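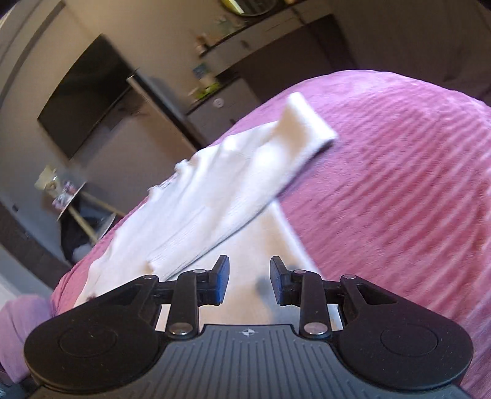

그림 1. 침대 위 흰 직물에 접근하는 휴대형 그리퍼, 손목 카메라 시점

Grelau 의류 정리 시연 데이터 카드
최종 수정: 2024년 5월 7일

먼저 읽을 것
이 데이터셋으로 학습한 정책이 옷을 개는 법을 안다고 쓰고 싶다면 잠시 멈추기 바란다. Grelau에 들어 있는 것은 사람이 손에 쥔 두 손가락 그리퍼로 옷을 다루는 기록이다. 사람은 눈으로 방 전체를 보고, 어깨와 허리를 쓰고, 잘못 잡았다 싶으면 생각할 틈도 없이 고쳐 잡는다. 그중 파일에 남는 것은 손목 시점의 영상, 그리퍼 궤적, 손가락 벌림 폭뿐이다. 나머지가 없어도 된다는 주장은 아직 가설이고, 우리도 그 가설에 기대고 있다.

구성
시연 수: 100
작업 종류: 3 (펼치기, 소매 접기, 한쪽으로 옮기기)
수집 장소: 5 (모두 실제 주거 공간)
작업 지시문: 한국어, 시연마다 한 문장
분할: 장소 기준. 무작위 분할은 제공하지 않는다.

무작위 분할을 뺀 데는 이유가 있다. 초기 판에서는 같은 방의 시연이 학습과 평가에 나뉘어 들어갔고, 점수가 보기 좋게 나왔다. 장소 기준으로 다시 나누자 그 점수는 거의 절반으로 떨어졌다. 모델이 옷을 보고 있었는지 방을 외우고 있었는지 우리는 지금도 자신 있게 말하지 못한다.

수집 방식
수집자는 옷을 침구 위에 놓고 지시문을 읽은 뒤 녹화를 시작한다. 옷의 초기 상태는 수집자가 정한다. "자연스럽게 구겨 놓으라"는 지침이 있었지만 사람마다 자연스러움이 달랐고, 집기 쉬운 주름을 미리 만들어 둔 것으로 의심되는 시연도 있다. 지우지 않고 initial_state_suspect 표시만 붙였다. 이 표시를 믿을지는 사용자가 정할 일이다. 표시를 붙인 사람도 한 명뿐이라 일치도를 계산할 수 없었다.
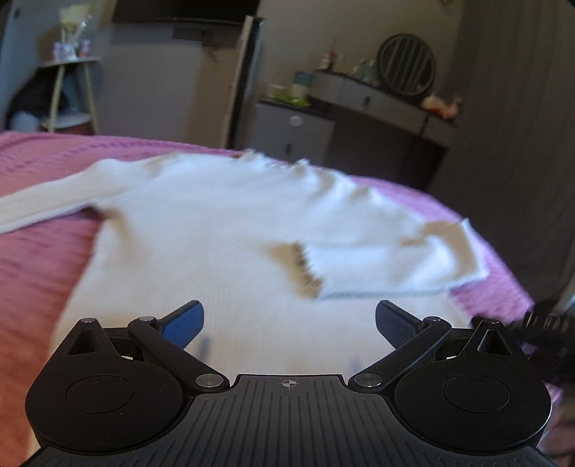 소매 라벨은 이 데이터셋에서 가장 약한 부분이다. Lomen 라벨 도구는 소매 상태를 "펴짐"과 "접힘" 둘로만 받는다. 하지만 한쪽 소매는 옆으로 뻗어 있고 다른 쪽은 가슴 위로 꺾여 있는 흰 골지 스웨터 같은 경우, 옷 전체에 값 하나를 주는 것은 무의미하다. 좌우를 따로 기록하는 필드를 11월 판에 넣었으나, 옷 기준의 좌우와 화면 기준의 좌우를 섞어 쓴 항목이 남아 있다. sleeve_side 필드는 직접 확인하기 전에는 학습 목표로 쓰지 말 것. 흰옷에서는 몸판과 소매의 경계가 옅은 그림자로만 구분되는 구간도 있어, 분할 마스크 역시 의심하고 보는 편이 낫다.

성공 판정
success 값은 수집자가 스스로 매겼다. 자기 시연을 실패로 적는 사람은 드물다. Okcombe 검수 절차로 일부를 다시 보았는데, 의견이 갈린 항목은 대부분 "접었다"와 "밀어 놓았다"의 차이였다. 성공률을 논문 표에 옮길 생각이라면 최종 프레임을 직접 보고 다시 매기기를 권한다.

알려진 문제
- 광각 왜곡이 강하다. 보정값은 제공하지만 화면 가장자리의 깊이 추정은 쓸 만하지 않다.
- 그리퍼가 화면 아래쪽을 크게 가린다. 손가락 바로 밑의 천은 잡는 순간에 잘 보이지 않는다.
- 힘 센서가 없다. 천 한 겹을 잡았는지 두 겹을 잡았는지는 영상으로 짐작해야 한다.
- 배경에 생활용품이 그대로 나온다. 배경을 가린 판본은 없다.
- 시연 5개는 시각 동기화가 어긋나 있다. 목록은 sync_issues.txt에 있다.

권장하지 않는 용도
옷 종류 분류, 소재 인식, 실제 로봇의 안전성 평가. 특히 마지막 용도는 곤란하다. 사람 손의 궤적이 매끄럽다는 사실은 팔 달린 기계가 같은 궤적을 낼 수 있다는 근거가 되지 못한다. Swati 변환 스크립트는 도달 불가능한 자세를 걸러 주지만, 충돌은 검사하지 않는다.

문의와 수정
오류는 저장소의 이슈로 남기면 된다. 시연 번호와 프레임 범위를 함께 적어 주기 바란다. "성능이 올랐다"는 보고에는 어떤 분할을 썼는지도 적을 것.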